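Trorkden break room supply list, README

What this is
Plain CSV of what gets used up in the Asirdale office kitchens, one row per item per month. Started by Kendra Ross, now kept by me (Rokeya Jayawardena). Not pretty. Works.

Files
supplies.csv - the main one, almost 900 rows
vendors.csv - who we order from, prices as quoted
old/ - pre-merge sheets, don't edit

Columns
item, unit, floor, month, qty_in, qty_left, note
unit is "each" or "sleeve". Paper cups are ALWAYS sleeve. Please.
floor is 1, 2 or annex. Blank means nobody wrote it down.

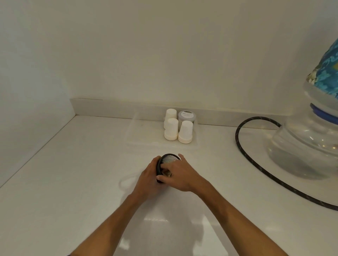
Known problems
- December is short, annex sheet never came back
- sugar and sweetner were one item until Masanobu Nomura split them, old rows not fixed
- filters listed twice under two spellings
- stirrers: box size went from 500 to 700 midway, qty_in not corrected. Check the note column before you add anything up

How to update
Copy last month's block, change month, fill in qty_left from the clipboard. Don't sort the file. Kuo-hua Ho has a script that reads it in order and it breaks.
Negative numbers = returned to vendor. 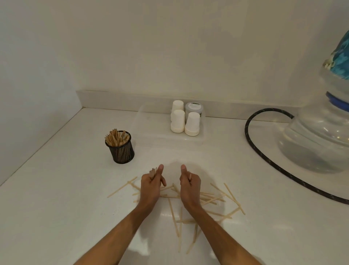

Wooden stirrers, a small bunch in the left hand and one in the right.

Prices
Only in vendors.csv. Case of 100 unless it says otherwise. Delivery not included.

Use
Internal, share with Plarnutmont if they ask. Take the notes column out first, theres phone numbers in it.

To do
merge the filter rows
ask Chiharu Kikuchi for the annex sheet (again)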